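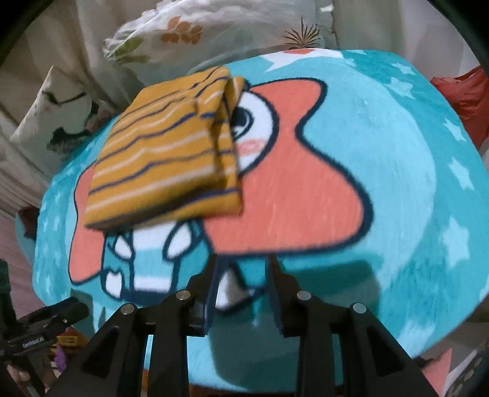
*Turquoise fleece with the cartoon print and stars, on the bed.*

**January 2023 – mending bench**

Back on the gray wool cardigan. The left elbow has gone thin again, right next to my old darn, so I picked out 17 rows and started over with the Skollell yarn (shade 779, the closest gray I have). It's a bit bouncier than the cardigan wool but I like how it fills in!

Tension was too tight on the first try and the whole patch puckered. Second go I left a tiny loop at each turn – much better. Rin Ebihara says she leaves even bigger loops and lets the first wash pull them in. Want to try that on the other elbow, which still has a month or so left in it.

Cuffs: picked up 72 stitches on each, ribbed nine rounds, then a stretchy bind-off. The right one flares a little. Might go down a needle size and redo it, might just roll it up and wear it.

Buttons from the shop in Diltthorpe are too thick for the holes, so the old ones go back on. Need more dark thread before February, and Rin still has my good darning mushroom.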